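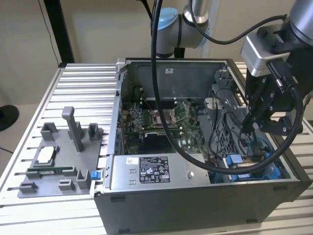
The two-arm assembly cell at Cirkgate, with the processor and memory module on the fixture tray beside the open tower.

Otar Planner Moves to Shared Scheduling
Friday, April 10, 2020

The Automation Software Group at Dusdale has completed the second stage of Otar, the task planner for its desktop computer assembly cell. Under the earlier version, each arm ran its own script and waited at fixed points for the other to finish. The new release keeps a single schedule for both arms and treats the space over the open case as a shared resource, which either arm must reserve before it enters.

Rohani Lumbantobing, who leads the planning work, reports that most of the effort went into the cables. The planner had modeled each arm as a set of rigid links, and the thick black cable that hangs in a wide loop over the motherboard was left out. It is now represented by a padded volume that moves with the wrist. The padding is generous, and some paths are longer than they need to be — a cost the group has accepted for this release.

Simulation checks for the release covered 108 start positions. In four of them the planner returned no path, and these have been passed to Emiliano Barajas for review.

Work on perception has continued alongside. The pose estimator developed by Suryani Sinaga now locates the raised holders on the gray fixture tray first and uses them to correct its estimate of where the case lies. Drive handling has a separate routine, in which the blue caddy is held upright over the right side of the case and its pose in the gripper is estimated again before the final descent is planned.
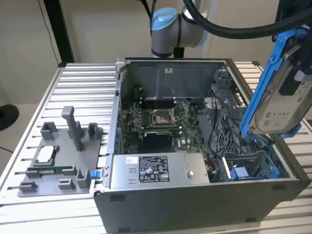
Access to the Code and Logs

The planner and its configuration files are available on the internal Lau server. Logs recorded in March use the old message format and must be converted before replay. Requests for access should be sent to Hamdia Gebretsadik.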